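Wetside Workshop Tips: Bench Arms, What Went Wrong and What To Do Now

Updated July 2022. Typed fast, between jobs. Corrections to Agnese please, not to me.

Short version for people standing at the bench right now: arm dropped when the power went. Left one. No one hurt. Read the part on sagging before you switch anything on.

What happened

Practice run, both arms over the table, slow speed. Left arm gets to the top of its reach and stops dead. Fault light. Zineb hits reset, nothing. Hits it again, the joint power drops out and the whole forearm comes down on the tabletop, not fast but heavy. Dent in the table. Gripper finger bent. Rhun had been leaning in there a minute earlier to move a roll of tape.

Cause, as far as we got: a wire in the gripper cable, broken inside the jacket right at the wrist. Looked perfect from outside. It had been rubbing and bending in the same spot for more than 3000 cycles and the last few hundred were with the cable too tight, my doing, I shortened it to look neat. Every time the wrist turned all the way round it pulled. Arm sees the signal vanish, faults, then the second reset cuts the motors. No brakes on these joints. So down it comes.

Sagging: do this first

Assume any arm falls when power goes. Ours do. Yours might not, find out on purpose with an empty gripper and a cushion under it.

Park low before switching off. Elbow bent, gripper a hand's width over the table, then power.

Old couch cushion under the forearm when parked. Ugly, works.

If it faults up high, do NOT reset. Someone holds the forearm from the side, both hands on the tube, away from the elbow. Then the second person resets. If you're alone go get somebody. I mean it, Zineb was alone at the keyboard and that was half the problem.

Never hold it by the gripper. Never put a hand in the elbow, it closes like a nutcracker.

The stop button

Ours was behind the monitor. Stupid. Now it's clamped on the front edge of the bench where a hip can find it. Test it at the start of every session, before coffee, and test it while the arm is moving, slowly, nothing under it. Pressing it on a still arm tells you very little.

Check what the button does too. On ours it cuts the motors, so pressing it with the arm up high gives you exactly the drop we just had. Still press it if somebody's fingers are in there! Just know the arm is coming down and where.

Keep the middle clear of people

Tape line on the floor, an arm's length back from the table. Hair tied, sleeves up, lanyards off. Rhun's was dangling over the bench when I took the pictures for the last version of this page and he will not be hearing the end of it.

One person drives, one person watches. The watcher doesn't chat or look at the phone. If the watcher has to go, the arms stop.
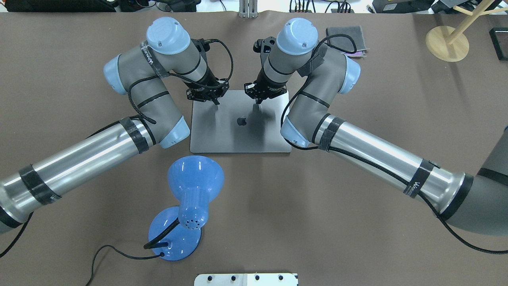
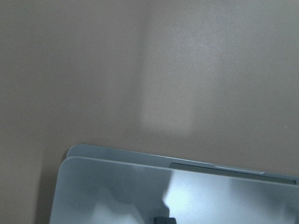

Cable slack is the whole game with these. Tight cable breaks, floppy cable catches on something, and you want the bit inbetween. Leave a loop at the wrist big enough that the gripper can turn both ways without the loop going flat, then tie everything down hard on the straight parts where nothing bends. You can see it on both arms in the first picture, black cable curving off the wrist and then running down the silver tube, black tape around the tube. Tape goes on the tube only. Don't tape across a joint, ever, and don't tape over the loop to make it tidy (see above, my doing).

How to check a cable in two minutes

Power off, arm parked, cushion in.

Run the cable through your fingers from gripper to base. Feeling for a soft spot, a kink, anything flat or shiny.

Wrist by hand, all the way one way, all the way back. Watch the loop. If it goes straight at any point it's too short.

Wiggle the plug. A plug that moves is a plug that lets go in the middle of a job.

Peel back old tape that's gone gummy, wipe with rubbing alcohol, new tape. Don't wrap new over old, it slides.

If you suspect a break inside: meter on beep, clips on both ends, bend the cable every inch or so. The beep stutters at the bad spot. Found ours on the first try this way after a whole evening of blaming the software. Sorry to the software.

Spare cables are in the drawer marked Samarakoon. Take one, write it on the list. The long ones, leave the short ones, I'm throwing those out.

Working near stuff you care about

Gripper fingers are hard and don't know what a screen is. Closed laptop is tougher than an open one but a lid will still crack if a forearm lands on it. If a job brings the fingers down over a laptop, do the whole thing first on a cutting board of the same thickness. Stack magazines under until the hight is right. Then stop the gripper well above, look at the gap from the side with your head at table level (arms paused, stop button under your hand), and only then go lower in small steps.

Anything with a power cord gets the cord led away from the arms and toward the table edge. A desk lamp goes over very easily when a gripper hooks the cord and a lamp going over next to a moving arm makes people reach in. That's the real danger, the reaching. Say it out loud with new people: if something falls, let it fall.

Cups. No cups on the table. There's a shelf.

Shiny plastic and the wrist camera

Separate fault, same week, so it goes here. The wrist camera kept losing its place over smooth plastic. Arm would hunt back and forth looking for an edge and then jab at the wrong spot. Second picture has the sort of thing, pale blue-gray plastic with a big white glare on it, and a program looking for an edge can grab the glare's outline just as happily.

What helped:

Overhead light off or moved to one side. Bounce it off the wall if you can.

Sheet of baking parchment taped in front of the lamp. Keep it well off the bulb, LED only.

Strip of dull masking tape on the plastic near the edge you want found.

Dulling spray works but gets on the fingers and then they slip. Skip it.

Lower the speed to a crawl any time the lighting has changed, blinds included.

If the arm starts hunting, stop it. Don't wait to see if it sorts itself out. I waited. Scratched a cover.

After any crash or drop

Power off and leave it off till somebody has looked at it properly. Not a glance.

Check finger tips meet square. Hold a strip of paper between them and tug, it should pull evenly. Ours tore on one side, bent finger. Swapped it. Do not bend a finger back, it'll crack later when it's holding something.

Check every screw on the wrist with the small hex key. Snug, don't crank. The ones into plastic strip if you breathe on them.

Base clamps. Push the base sideways with your palm. Any movement at all, tighten and start again.

First run afterward at the slowest speed, nothing in the grippers, nothing on the table. 11 full passes without a fault before it goes back to real work. Yes somebody has to stand there. Bring a sandwich.

Write it in the red book. What it was doing, what you heard, what you pressed and in what order. The order mattered this time, without Zineb's note about the second reset we'd still be guessing.

Odds and ends

Hot smell: power at the wall, not the switch on the box.

Clicking at the elbow is usually a loose cap. Grinding isn't. Stop for grinding.

Don't oil anything on the arms. Bongani did, once, and the tape came off all down one side.

Dust the caps and tubes with a dry paintbrush, soft one.

Key to the drawer is with Agnese. Bent finger is on the hook by the door if you want to see what a slow drop does. The Jordale people have asked to borrow the meter, so check it's back before you start pulling cables apart.

Brake kit question is still open, I'll add a line when the price comes in.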